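Karthikeyan Pillai
Thread, 13 posts
4 min read

1/ I spent most of this year planning the equipment for our second robot cell. Several people asked me to share how the budget was made, so I write it in this thread. We are a small lab in Carkthorpe, we do tabletop manipulation, and we do not have a purchasing department. The purchasing department is me and one spreadsheet.

48 replies · 112 reposts

2/ First thing: the arm is the easy part of the budget. You ask for a quote, you receive a quote, you put it in the cell. We asked two suppliers, Duvmont and Borkowska. Both answered within one week. After this I believed the plan was almost ready. I was wrong by many months.

3/ The hard part is everything between the arm and the floor. Table, frame, fasteners, mounting collar, cables, the stop button, the power strip that is allowed by the building rules. In our first cell we bought these one by one, with small orders, and nobody added them together until the year ended. I added them. It was not a nice afternoon.

9 replies · 31 reposts

4/ So for the second cell I made a rule for myself. Each thing that touches the robot, or touches a thing that touches the robot, must have its own line. Even a bag of bolts. My colleague Rowena Aquino thought this was too much. Then she found that we had paid for shipping 13 times to the same supplier, and now she is more strict than me.

5/ About the table. We considered three kinds: a steel optical table, an aluminum profile table with slots, and a pegboard table with a regular grid of holes. The steel one is beautiful. It also needs a floor check, and the delivery people will not take it up our stairs. I asked them twice, politely.

6/ We took the pegboard. The price is friendly, and you can fasten a thing today and move it next month. The weak side is that small screws like very much to fall through the holes. Put a tray under the table, or a cheap mat. Write the tray in the budget too (this is line 41 in my file).

22 replies · 57 reposts

7/ Work surface. I wanted a printed plate with marks, Rowena wanted wood. She won, and I will admit she was right. A wooden board bolted on top of the table is quiet and is easy to replace when it gets scratched. The pushing tasks need wide free space, so we bought the board bigger than the first drawing. Please measure how far your arm can reach before you order, and not after.
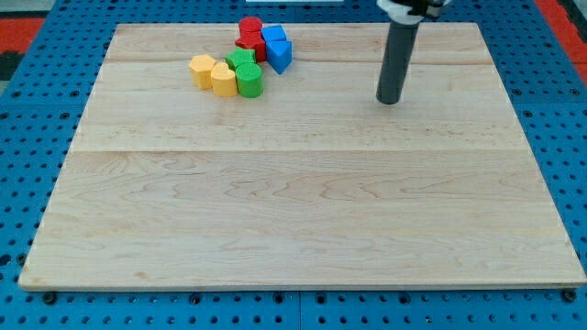

8/ TOOLS AT THE END OF THE ARM

Many people put "gripper" in the plan automatically, because a robot should have a gripper. Look first at what your tasks need in the first year. Ours are pushing and sorting blocks on a flat surface. For this a straight rod is enough. The saved money paid for a spare rod, a spare collar, and a good part of the training for two new students.

35 replies · 90 reposts

9/ I do not say never buy a gripper. We have one in the plan for next year, with its own line and its own month (February). But if it stays in a drawer during the first year, you paid for it, you stored it, and its warranty was running all the time. I know one of ours did exactly this. The drawer is beside my desk.

10/ THINGS ON THE TABLE

Blocks. Everybody laughs when I say the blocks have a budget line. But if your results depend on shape and color, you need the same shapes and the same colors next year also. We use wooden ones in red, blue, green and yellow: cubes, cylinders, prisms. We order full replacement sets at the beginning. The shop we liked, Sosavham, changes its paint sometimes, and a yellow from a new batch can be a different yellow for a camera.

For all objects together I put $200. It is the line which gives me the most peace for the least money.

11/ SPARE PARTS AND HOURS

This is where I was most wrong the first time. I planned one arm working, and zero days with the arm not working. In the new plan I write the hours honestly. We expect over 2000 hours of running in the first year, and I have put 167 hours of stopped time next to it: calibration, a loose cable, waiting for a part, somebody on holiday with the key to the cabinet.

When you write down the stopped hours, the manager will ask why they are there. Good. It is better to have this conversation in the planning month.

17 replies · 44 reposts

12/ Some questions which I now send to every supplier, before I look at any price:

- What is the delivery time for a spare joint, and from which country does it come?
- Is the mounting plate included, and which hole pattern does it have?
- Does the software license end, and what happens to the arm on that day?
- Who pays the shipping when a part is returned under warranty?
- Can I speak with one customer who has the arm longer than two years?

Duvmont answered all of them in one email. Borkowska answered four, and for the license question they sent a brochure. I do not want to be unfair, their arm is very good and the person on the phone was kind. But the license question was the one I needed, and in the end this decided the order.

29 replies · 63 reposts

13/ Mistakes which stayed in the plan even after all this: I forgot the lamp. The room light changes in the afternoon, and we needed soft, even light on the board for the cameras. I also forgot that the table must be checked by the safety person again when it moves by more than one meter. Both came out of the reserve, so please have a reserve. Mine was too small and I have already made it bigger for the next cell.

If you want the spreadsheet, write to me and I will send a copy with our prices removed. The column names are partly in Tamil, but Rowena has added the English ones beside. She asks me to say that the shipping column is her idea.

Posted October 23, 2022
61 replies · 140 reposts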